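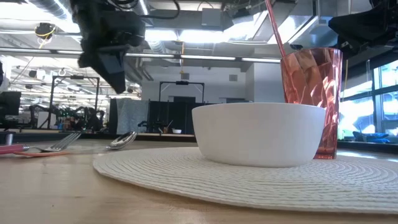
Figure 3. Bowl, tumbler with straw, fork and spoon.

3. First use and loading

This section applies to the Lureo Dinach countertop dishwasher with the standard basket. If you have the tall basket, follow the sheet packed inside it for loading and come back to this section for everything else.

Finish the installation steps in section 2 first. The drain hose must be connected, or placed in the sink, before water goes into the machine.

3.1 Placing the machine

1. Put the dishwasher on a flat, level counter that can carry its full weight with water and dishes inside.
2. Check that the door opens all the way down without touching a faucet, a shelf edge or the counter lip.
3. Leave a gap behind the machine wide enough for the hoses to bend gently. A kinked drain hose is the usual cause of error E2.
4. Turn the two front feet until the machine no longer rocks. The rear feet are fixed.
5. Plug the cord directly into a grounded wall outlet.

CAUTION: Do not use an extension cord or a power strip.

Note: Steam leaves through the vent at the top of the door when drying starts. Wall cabinets made of particleboard can swell if they hang directly over the vent. Pull the machine forward to the counter edge during drying, or stick the supplied vapor strip to the underside of the cabinet.

3.2 Filling the tank

Skip this part if the machine is connected to a faucet with the inlet kit (part no. 684).

1. Press Power. The water drop symbol blinks.
2. Lift the tank cap on top of the machine.
3. Pour in cold tap water from the supplied jug. Stop when you hear the tone.
4. Close the cap and press down until it clicks.

If you keep pouring after the tone, the extra water runs into the base and from there to the drain hose. With the hose in the sink no harm is done. With the hose anywhere else you will have a wet floor.

Do not put hot water, detergent or vinegar in the tank.

3.3 The empty run

Run the machine once with no dishes before you wash anything in it. Every unit is tested with water at the factory, and a few drops may still be in the bottom.

1. Take all packing pieces out of the basket, including the clip that holds the spray arm.
2. Spin the spray arm by hand. It should turn freely in both directions.
3. Fill the tank as in 3.2.
4. Close the door and select program 2 (Normal).
5. Press Start. The run takes 66 minutes.
6. When the display shows End, open the door a little and wait for the steam to clear.

A faint smell of rubber during this run is normal and goes away after a few washes. Look under the machine and along both hoses while it runs. If you find water, stop the program, unplug the cord and go to section 6.

3.4 What can go in

Most everyday stoneware, porcelain and stainless steel can be washed on any program. Check the underside of each piece for a dishwasher mark. If there is no mark, ask the maker or wash the piece by hand.

Thin plastic should be washed on program 3 (Gentle) only. Plastic holds less heat than ceramic and will usually come out with water on it. Dry it with a towel.

Do not wash the following in the machine:

- wood, bamboo or bone, including knives with handles of these materials
- cast iron and uncoated carbon steel
- pieces that have been glued
- crystal and hand-painted glass
- placemats and cloths of any kind
- items with paper labels still attached

Reusable straws may be washed if the maker allows it. Lay them flat in the small-parts tray with the lid closed. A straw that drops through the basket can stop the spray arm.

3.5 Loading the basket

Scrape food into the trash before loading. There is no need to rinse plates under the faucet, but rice, seeds and coffee grounds should not go into the machine. They collect in the filter and get back onto the glasses.

1. Slide the basket out until it stops. Do not lean on it.
2. Load plates first, in the rear slots, with the eating side facing the center.
3. Place bowls in front of the plates, tilted downward. Wide bowls need two slots.
4. Stand cups and tumblers upside down along the left side.

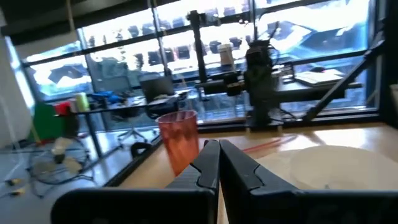

5. Put forks and spoons in the flatware holder with the handles down. Mix them so that spoons do not nest. Knives go in with the blades down.
6. Push the basket back in.
7. Turn the spray arm by hand once more. If it hits anything, move that piece.

CAUTION: Keep sharp knives out of the flatware holder if children help with unloading. Lay them flat in the small-parts tray.

If a large plate touches the door when you close it, move it one slot back and turn it slightly. Do not force the door. The latch is plastic and is not covered by the warranty once it has been bent.

3.6 Detergent

1. Open the dispenser on the inside of the door.
2. Add powder or gel up to the lower line. For baked-on food, fill to the upper line.
3. Slide the lid shut.

Full-size tablets are made for larger machines and may not dissolve completely on program 3. If tablets are all you have, cut one in half. Never use dish soap meant for hand washing. If someone has done so by mistake, cancel the program, take out the dishes, and run Rinse until the foam is gone.

Rinse aid is optional. In areas with hard water it helps with spots on glasses.

3.7 After the wash

Leave the door closed for a few minutes after the tone. Unload the flatware first, then the cups, then the plates and bowls, so that water standing on the cup bases does not drip onto dry pieces.

Wipe the door seal with a damp cloth. Clean the filter once a week with daily use, as described in section 4. If the machine will stand unused for longer than that, run Drain, empty the basket and leave the door slightly open.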